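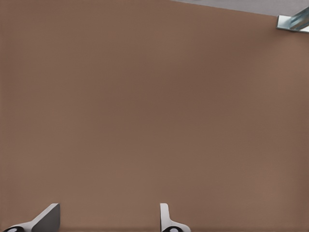 Can a robot policy be judged in simulation before it ever touches a real arm? In part it can, and I believe we should do it more often, but only if we also publish the runs where the simulator and the real arm disagree.

Since May our small group at Hegazy has worked with a method we call Trandusel. The idea is simple. We train a grasping policy, run it in the simulator through a wrist view, and then run the same policy on the real arm with the same starting positions. After that we compare the two results run by run, and we do not compare only the averages.

The averages looked very good. In simulation the policy succeeded in 99 of 182 runs, and on the real arm it was also 99. A colleague wanted to put this on the first page of the report. I was against it, and I am still against it. When we put the lists side by side, 40 of the runs that succeeded in simulation failed on the real arm, and 40 others did the opposite. The same total was hiding a big disagreement.

Many papers in our field stop at the total. I understand why – it is one number, it fits in the abstract, and reviewers ask for it. But a person who wants to use the simulator to choose between two policies needs to know if it fails on the same cases as the real arm. The total cannot tell this.

Some people answer that better rendering will solve the problem. I have doubts. Our table is a plain brown surface with soft light, and we tried a richer version of it with the Zurkby textures. Only 22 of the runs changed their result. I would look first at contact and friction at the fingertips, where our model is still quite poor.

My proposal is modest. Every paper that reports a simulated success rate beside a real one should include the full table of paired runs, even as a plain file. We will do so for Cellisari, our next set of tasks, and the table will go online on the same Wednesday as the report.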